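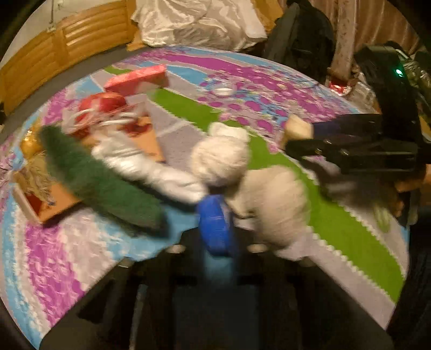

Selon Sheyla Villanueva, une pelote achetée en salon finit toujours au fond d'un placard, et mieux vaut commander sur échantillon. Je suis allée quand même à la journée portes ouvertes de Bivel, en novembre, avec une liste de deux projets et un budget.

L'atelier se trouve au fond d'une cour, porte 23. Entrée gratuite, ouverture à 10 heures. À 10 h 15 il y avait déjà la queue devant les écheveaux teints à la main, j'ai donc commencé par l'autre salle, celle du tri et des restes.

On y travaille sur de grandes surfaces couvertes de tissu imprimé. Celui du premier poste mêle du vert vif, du bleu ciel et du magenta, avec une large bande verte à bord festonné. Une pelote blanc crème et une pelote ou un paquet beige, plus gros, étaient posées dessus, à côté d'un bac peu profond brun orangé. J'aurais préféré un fond uni pour juger les teintes : sur un imprimé pareil, difficile de dire si un beige tire vers le rose ou vers le gris. J'ai fini par emporter mes échantillons près de la fenêtre.

Drita Hodžić a présenté le classement maison. Les restes sont pesés, puis répartis par grosseur de fil, et la couleur ne vient qu'ensuite. Les pelotes entamées de moins de 200 mètres partent en lots. Elle déconseille de mélanger dans un même ouvrage des fils qui n'ont pas été lavés ensemble. Une question sur le superwash est restée sans vraie réponse.

Côté achats, la gamme Etwood (laine et lin, 420 mètres l'écheveau) est plus rêche que je ne pensais, bien pour un sac, moins pour un col. Le Quispe est plus doux, mais il ne restait que des coloris foncés. J'ai pris un lot de restes écrus et un écheveau d'Etwood naturel.

Pour ceux qui voudraient y aller : paiement par carte accepté, pas de vestiaire, escalier raide pour la salle de teinture. Celle-ci se visite seulement l'après-midi, par petits groupes, inscription à l'entrée. J'ai dû partir avant pour mon train.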